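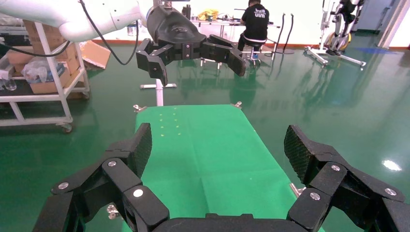
Inicio | Índice | Capítulo 3 | Capítulo 4 | Glosario

Capítulo 4. La mesa y lo que la rodea

Cuando empecé a dar clases de organización de talleres, me pasaba el primer día hablando de estanterías. ¡Qué error! Ahora empiezo siempre por la mesa, y más en concreto por lo que ponemos encima. A mí un tapete verde bien vivo me parece una maravilla: las piezas pequeñas se ven enseguida (las oscuras, sobre todo) y sabes dónde acaba tu zona de trabajo. Que se le marquen unas arrugas no me preocupa; que se mueva, sí. Por eso me gusta sujetarlo con pinzas metálicas en las esquinas del fondo.

Luego viene el carro. Uno blanco, de metal, con ruedas y varios estantes, me resuelve media vida: cajas de cartón apiladas, bolsas transparentes, botellas de plástico... En el taller de Bririne teníamos casi 200 cajas y solo 2 carros, y ya os imagináis las discusiones. Las cajas abiertas acababan en el suelo, detrás del carro, y ahí se quedaban hasta diciembre.

En este capítulo vamos a repartir el espacio entre mesa, carro y suelo. Para el primer ejercicio necesitáis una hoja, un lápiz y vuestra propia mesa tal como esté ahora mismo, ¡sin recoger nada antes! Dibujadla vista desde arriba y marcad lo que alcanzáis sin levantaros.

Compartir (200) | Comentarios (2)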